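"규칙은 짧아야 현장에서 읽힙니다"
식탁 작업 로봇 운용 지침을 쓴 실무 책임자 인터뷰

로봇 팔로 식탁 위 물건을 옮기는 일에는 오랫동안 정해진 규칙이 없었다. 팀마다 손에 익은 방식이 있었고, 사람이 바뀌면 방식도 바뀌었다. 바칸스(Barkance)는 지난 3월 사내 지침을 한 권으로 묶어 협력사인 루르카인(Rurkine)과 함께 쓰기 시작했다. 본문은 30쪽이다. 초안을 쓴 실무 책임자를 작업실 옆 회의실에서 만났다. 이름은 싣지 않는 조건이었다.

그는 지침을 쓰게 된 계기부터 이야기했다. "두 회사 기록을 합치려고 했는데 합쳐지지 않았어요. 같은 '집기 실패'라는 말을 저희는 물건을 놓쳤을 때만 썼고, 루르카인은 접촉하지 못했을 때도 썼습니다. 숫자를 비교할 수가 없었죠. 그래서 용어부터 맞추자는 얘기가 나왔습니다."

용어 정리에만 9주가 걸렸다고 한다. 가장 오래 다툰 단어는 '완료'였다. 물건이 목표 위치에 놓인 순간을 완료로 볼지, 그리퍼가 물건에서 떨어져 대기 자세로 돌아간 순간을 완료로 볼지 의견이 갈렸다. "결국 뒤쪽으로 정했습니다. 놓은 다음에 손가락에 걸려 다시 끌려오는 경우가 있거든요. 놓자마자 성공으로 적으면 그런 게 전부 성공이 됩니다."

시작 전 점검

지침의 첫 장은 작업 시작 전에 확인할 사항이다. 비상정지 버튼, 케이블 여유, 그리퍼 손가락의 조임 상태, 손목 카메라 렌즈, 작업 반경 표시까지 모두 5개 항목이다. 처음 초안에는 훨씬 많았다.

"다 적으면 안전할 것 같잖아요. 해 보니까 사람들이 읽지 않고 표시만 합니다. 줄이고 나서는 실제로 손으로 눌러 보더라고요. 빠진 항목은 주간 점검으로 옮겼습니다."

비상정지 버튼은 매 교대마다 눌러서 확인한다. 눈으로 보는 것은 점검으로 치지 않는다. 이 조항에는 예외가 없다. 그는 일정이 밀렸을 때 이 조항을 건너뛰자는 요청을 여러 번 받았고, 모두 거절했다고 했다.

사람이 손을 넣어도 되는 때

두 번째 장은 사람과 팔이 같은 식탁을 쓰는 상황을 다룬다. 물건을 다시 배치하려면 누군가는 작업 반경 안으로 손을 넣어야 한다. 지침은 팔이 대기 자세에 있고 운용자가 소리 내어 "정지"라고 말한 뒤에만 손을 넣도록 했다. 손을 뺀 사람은 "비움"이라고 답한다.

"처음엔 다들 어색해합니다. 둘이 바로 옆에 앉아 있는데 왜 말로 하느냐고요. 그런데 화면을 보는 사람은 옆 사람 손을 안 봅니다. 저도 그랬고요. 일주일 지나면 그냥 입에 붙어요."

혼자 작업하는 경우에는 팔의 전원을 내린 상태에서만 배치를 바꿀 수 있다. 시간이 더 걸린다는 불만이 지금도 나온다. 그는 이 부분을 고칠 생각이 없다고 말했다.

포장된 물건

세 번째 장은 로(Lo)라는 이름으로 진행 중인 과제에서 나왔다. 집 안의 식탁과 비슷하게 차려 놓고 물건을 집어 옮기는 과제다. 단단한 물건만 다룰 때는 조용했는데, 봉지에 든 물건이 들어오면서 질문이 쏟아졌다고 한다.

"투명한 비닐은 빛을 받으면 접힌 데가 허옇게 번집니다. 안에 든 과일도 겹친 비닐 뒤에 있으면 색이 빠져 보여요. 그러니까 같은 봉지를 놓고 한 사람은 과일이라고 적고 다른 사람은 봉지라고 적습니다. 지침에서는 집는 대상을 봉지로 적고, 내용물은 따로 적게 했습니다. 확실하지 않은 내용물은 '미확인'이라고 쓰고요. 짐작해서 채우는 게 제일 나쁩니다."

접근 방법에도 조항이 있다. 손가락을 내리기 전에 봉지 아래와 옆에 무엇이 있는지 확인하고, 비닐 자락이 다른 물건 위로 걸쳐 있으면 그 사실을 기록한다. 함께 딸려 올 수 있는 접시나 쟁반이 있는지도 적는다. 매듭은 집는 지점으로 쓰지 않는다. 매듭을 잡으면 들리기는 하지만 내용물이 흔들려서 놓는 위치가 매번 달라졌다는 것이 그의 설명이다.

무늬 있는 식탁보는 금지하지 않았다. 루르카인 쪽에서는 흰 바탕으로 통일하자고 했으나 받아들이지 않았다. "가정집 식탁이 다 하얗지는 않으니까요. 대신 어떤 식탁보를 썼는지 번호로 남깁니다. 나중에 결과가 이상하면 번호별로 갈라 볼 수 있습니다."

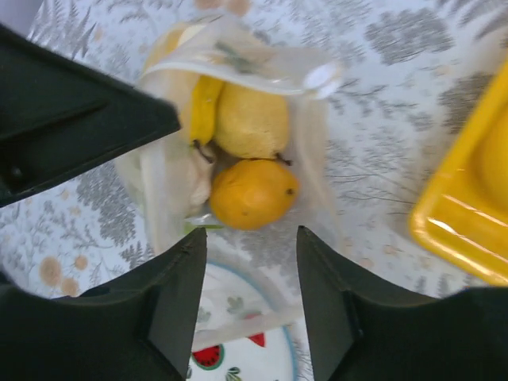

기록과 중단

마지막 장은 기록이다. 실패한 시도를 지우지 않는다는 문장이 맨 앞에 있다. 운용자가 중간에 멈춘 시도도 남기고, 멈춘 이유를 한 줄로 쓴다. 이유 칸을 비워 둔 기록은 집계에서 빠진다.

같은 물건에서 연속으로 6회 실패하면 그 배치는 중단하고 다른 사람이 확인한다. 원래는 운용자 판단에 맡겼던 부분이다. "맡겨 두면 될 때까지 합니다. 그러다 손가락이 휘거나 물건이 망가져요. 본인은 한 번만 더 하면 될 것 같거든요. 횟수를 정해 두니까 멈추는 사람도 마음이 편합니다."

중단 기록이 많은 운용자에게 불이익을 주지 않는다는 조항은 나중에 들어갔다. 초기에 중단 횟수가 지나치게 적은 교대가 있어 확인해 보니, 멈춘 시도를 아예 저장하지 않고 있었다고 한다.

기록 양식은 질트스카(Jiltska)라는 사내 도구에 들어 있다. 종이 양식도 아직 남겨 두었다. 장갑을 낀 채로는 화면 입력이 번거롭다는 의견이 많았다.

다음 개정에서 무엇을 바꿀 것인지 물었다. 그는 그리퍼 손가락 교체 주기를 먼저 꼽았다. 지금은 '마모가 보이면 교체'라고만 되어 있는데, 사람마다 마모라고 보는 정도가 다르다. 두 회사가 교체한 손가락을 모아 두고 기준 사진을 만드는 중이다. 용어집에도 손볼 데가 남았다. "'살짝'이라는 말이 아직 두 군데 있습니다. 그건 빼야죠."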